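给基金会的中期进展报告:弗兰斯特德(Flanstead)病区护士长带教项目

报告人:Wulan Nair
日期:18/08/2020

Dewanti 您好:

上次通电话的时候您说,报告不用写得太板正,把事情讲清楚就行,那我就真的照自己说话的习惯写了(格式表我另外填好,附在邮件里,财务那一页 Dimas 核过两遍)。您要转给理事会的话,请从"排班"那一节开始转,前面这些闲话可以删掉。

先讲大概。项目三月启动,到现在走了一半多一点。我们要做的事情和申请书里写的一样:给 Flanstead 医院新上任的护士长和代理护士长配带教老师,让她们在头一年里有人可问、有人可骂、有人帮着看预算表。申请书里写了六对带教,现在跑着的是五对,第六对五月份散了,后面会讲。

排班

您最关心的应该是这个。我们在内科二病区和康复病区试了一种新的排班办法,名字叫"先填愿望再填缺口",是 Endang Tarigan 想出来的。做法很简单:护士先把自己下个月最不能动的四天写上去,护士长先满足这四天,再去排剩下的。以前是反过来的,护士长先把班表排满,大家再来换,换到最后谁也说不清今天到底谁上夜班。

两个病区加起来,排班涉及80名护理人员,有全职的,有半职的,还有几位只上周末的老护士。第一个月乱得一塌糊涂!有人把四天全写在同一周,有人忘了写,还有人写了七天,说另外三天是"顺便提一下"。Endang 那个月几乎每晚都在改表。第二个月起我们加了一条规矩,同一个周末最多只能保一天,情况就好多了。到七月份,内科二病区的临时换班申请已经少到护士长可以在早交班前顺手批完,康复病区还差一截,那边夜班本来就缺人,再好的办法也变不出人来。

我得说句公道话,这个办法能做下去,软件帮了不小的忙。我们用的是 Cirnano 排班系统,医院原来就买了,只是一直拿它当电子黑板用。信息科给开了个人愿望那一栏的权限,前后等了五周(五周!),催了很多次。如果以后您那边资助别的医院做类似的事,我建议把系统权限写进启动条件里,别像我们这样,人都到齐了再去敲信息科的门。

带教

五对带教都按每两周见一次面在走。六月有两周因为病区收治压力大,见面改成了电话,记录比较潦草,我没有让她们补。补出来的记录谁都知道是怎么回事,您看了也没意思。

谈得最多的话题是预算,这个我事先没想到。申请书里我把重点放在沟通和冲突处理上,结果几位新护士长一坐下来就掏出耗材报表,问这一行为什么是负数。护理做了十几年,静脉穿刺闭着眼都能来,可是成本中心编码没有一个人教过她们。所以我们从五月开始,请 Nima Daneshvar 每月来讲一次,只讲报表,讲两个小时,每人带自己病区的真报表来。Nima 原来在另一家医院管过外科的护理预算,讲得很直,有一回当着大家的面说我那份项目预算里差旅填错了行。她说得对,我已经改了,格式表里是改过的数。

顺着这个往下说,康复病区的护士长自己查出来一笔重复扣款,敷料订单同一批扣了两次,金额是1336元,已经退回。数目不大,可她高兴坏了,见人就讲。我把它写在这里,一是确有其事,二是这种小事最能看出她现在敢翻报表了,三月份的时候她连打印都要叫文员。

散掉的第六对,是急诊留观那边的。带教老师四月底调去了 Estari 分院,来回路上要大半天,两个人勉强撑了一次见面,后来就停了。我问过留观的代理护士长要不要换一位老师,她说先缓缓,等下半年人手定了再说。我尊重她的意思,没有硬塞。这一对的带教津贴剩下600元没有花掉,想请您同意转到报表课的讲义印刷上,附件里有一张变更申请,您签个字就行。

培训日

春天到现在办了两次全天的培训日,地点都在老护校楼。那栋楼是1974年盖的,暖气片敲起来像钟,投影幕布放下来就收不上去,不过房间大,桌子能随便拼,大家反而愿意去。第一次讲交班,第二次讲投诉处理和人员谈话。 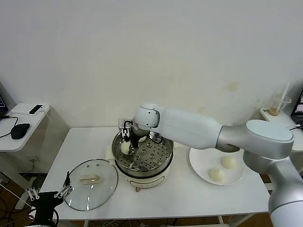
机械臂夹着一个包子,停在蒸锅上方。

第一次培训日,我把内容排得太满了。上午三个讲座连着,到了第三个,后排已经有人在偷偷回病区的消息。评价表上写得很客气,"内容充实",我干护理这么多年,看得懂"内容充实"是什么意思。第二次就改成上午只有一个讲座,剩下的时间全部做角色练习:一个人演护士长,一个人演迟到了第五次的员工,另一个人在旁边记。Endang 演迟到员工演得太像,把对面那位年轻的代理护士长气得差点真给她记过。

练习完了大家留下来聊了很久,聊的就是这件事:谈话之前要不要先看考勤记录。有人觉得当然要看,有人觉得带着一沓纸进去,对方一看就不会开口了。最后也没聊出统一的结论,我看挺好。后来有两位护士长回去各自试了自己的办法,约好九月再碰一次。

交班

交班那一块进展慢,我老实交代。原计划七月底四个病区都换成床旁交班,现在换过来的只有两个。外科那边的顾虑是隐私,四人间里当着别的病人讲病情,护士不自在,病人家属也提过意见。这个顾虑有道理。我们现在折中的做法是敏感内容在护士站讲,管路、皮肤、跌倒风险这些在床旁看着病人讲。外科答应九月先在两个房间试,试完再定。

内科二病区换了以后,护士长跟我说,她早上少接了不少"这根管子什么时候拔"的电话,夜班的人走得也准时了一些。我没有把这个写成指标,才两个月,又赶上夏天病人本来就少一点,我不想现在就给您一个漂亮数字,到年底再往回缩。

钱

详细的在格式表里,这里只说三件事。

一是替班费。护士长出来参加带教和培训,病区得有人顶,这笔钱比我预想的花得快,照这个速度到十一月会见底。Dimas 的建议是把第四季度的培训日从全天改成半天,我倾向于听他的。(顺便说明一下,Dimas 跟我同姓,没有亲戚关系,上次理事会有人问过,所以再写一遍。)

二是差旅。除了填错行的那笔,其他都在预算内,第六对停了以后还省下一些。

三是外部评估。我们原来约的是 Chong 咨询,他们那边的人手有变动,评估员访谈从八月推到了十月。合同金额不变,交报告的时间顺延。这意味着年底那份总结报告里,评估部分可能只有初稿,我想先跟您打个招呼,省得到时候您翻到那一页吓一跳。

人

Endang 从九月起每周只能给项目一天,她自己的病区要迎接复审,我拦不住,也不该拦。排班那一块我打算请康复病区的副护士长接手,她已经跟着改了三个月的表,哪里容易出岔子她比我清楚。交接的事我们打算拖长一点做,两个人一起排完九月和十月的表再放手。

我自己这边,上半年花在协调会议室和催权限上的时间太多,真正坐下来看带教记录的时间太少。有两对的记录我是七月才看完的,看完才发现其中一位四月就提过想换见面时间,她下夜班直接过来,困得不行。已经换了,可是晚了三个月,这是我的疏忽。现在每个月最后一周我不排会,只看记录。

接下来三个月要做的

九月:外科两个房间试床旁交班;排班交接;报表课第五次,讲年度预算怎么编,这一次想多请几位还没当护士长但是有可能当的高年资护士来听。

十月:评估访谈;半天的培训日,主题暂定为新员工头一个月怎么带,讲的人还没定,您那边要是有合适的人选请告诉我。

十一月:替班费如果真的见底,我会提前三周写信给您,不会等到花完了才说。另外想跟留观那边再谈一次第六对的事。

需要您定的有两件,一是600元的变更申请,二是评估报告顺延。第一件急一些,印刷厂那边等着排期,讲义要赶在九月的课之前印出来。第二件您可以等理事会开完再回我。

如果您想来看看,九月那次报表课最合适,大家都把自己的报表摊在桌上,吵得很热闹。老护校楼的门牌掉了,从停车场那一侧进来,上二楼左手边就是。茶水有,咖啡得自己带。

Wulan Nair
Flanstead 护士长带教项目

附件:格式表(含财务页);经费变更申请一份;五对带教的见面记录汇总;第二次培训日评价表汇总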